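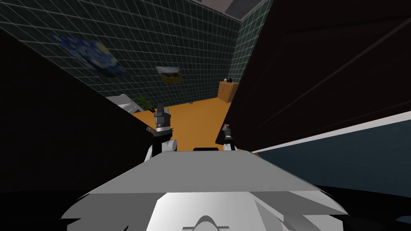
Credit union or app-only account for a first checking account?

Board: Everyday Banking

posted by porchlight_ruth
2/27/26

Hello all, I've been reading here for a good long while and finally made a login. My daughter is heading off to college in August and we need to get her a checking account of her own before then. I've narrowed it to 2 choices and I keep going back and forth like a porch swing.

The first is Mahlangu Credit Union, where my husband and I have banked since before she was born. They have a branch near us but none near her school. The second is Dastier, the app-only one that all her friends seem to use. No monthly fee, and you can see every purchase the second it happens, which she loves. Mahlangu's student account has no fee either, but their app looks like it was made for a flip phone (sorry, Mahlangu, I do love you).

She'll have $1,000 from graduation money and summer work to start with, and a small paycheck from a campus job if she gets one. What would you do?

Ruth Taipe

reply by tellerwindow6

Welcome, Ruth! I worked a teller line for many years so you can guess which way I lean. Go with the credit union. When a kid's card gets copied at a gas pump (and sooner or later it does happen), there is a lot to be said for a person who picks up the phone and knows your family. I've watched people try to get a human at one of those app outfits and it was chat bot, then another chat bot, then an email the next day. Also ask Mahlangu whether they belong to a shared branching network. Plenty of credit unions do, and she may be able to walk into a different one by campus and make deposits as if it were her own.

reply by munda_mike

I have to disagree with teller here, in a friendly way. My son has been with Munda, which is the same sort of thing as Dastier, all through school. He lost his card on a bus one night, froze it from his phone before he even got off, and had a new one in the mail that week. I don't think he has been inside a bank building in his life and I don't think he misses it. Kids use what's easy. If the app is clunky she won't look at it, and if she doesn't look at it she'll overdraw.

reply by tellerwindow6

Mike, freezing a card is the easy part, and the credit union apps do that now too. Getting $153 back from a charge you never made is the hard part. That's where my sister's boy got stuck with his app account, and it dragged on long enough that he'd given up on it by the time they answered.

reply by munda_mike

Fair enough, and I'm sorry that happened to him. I'd only say I've had a dispute drag on at a regular bank as well. It may come down to who you get on the day.

reply by quiltandledger

Ruth, one thing to check before anything else, and please don't skip it. A lot of these apps are not banks themselves. They hold your money at a partner bank, and the insurance runs through that partner. Usually that's fine, but read the small print at the bottom of the Dastier page and find the name of the bank, then look that bank up on the FDIC site yourself. With a credit union it's the NCUA you want. I had money with Erkaris when they switched partner banks, and for 6 days I couldn't move a penny of it. It all came back - every cent - but I had rent due, and I did not sleep well that week, let me tell you.

reply by porchlight_ruth

Oh my goodness, quilt, I had no idea about the partner bank business. I went and looked and there it is in tiny gray letters at the very bottom. I've written the name down to look up tonight after supper.

Teller, I'll call Mahlangu on my lunch break and ask about shared branching. And Mike, you have a point about her not opening a clunky app, I know my girl.

reply by slowcooker_dad

Why not both? We did a credit union account for savings and an app account for spending. The paycheck goes to the credit union, and a set amount goes over to the app every week for pizza and laundry. If the app has a bad day she isn't stranded. Just check how long the transfers take, ours were slower than I expected at first and there were some sad phone calls home over it.

reply by munda_mike

I could live with that.

reply by tellerwindow6

So could I, as long as the bigger pile sits at the credit union. Ruth, when you call, ask too whether you can stay on as joint owner now that she's 18, and talk it over with her first. Some kids want that and some very much don't.

reply by porchlight_ruth

She very much doesn't, I can tell you that already! But I'll ask her properly. Thank you all for being so kind to a newcomer. I'll come back and post what Mahlangu says about the branches.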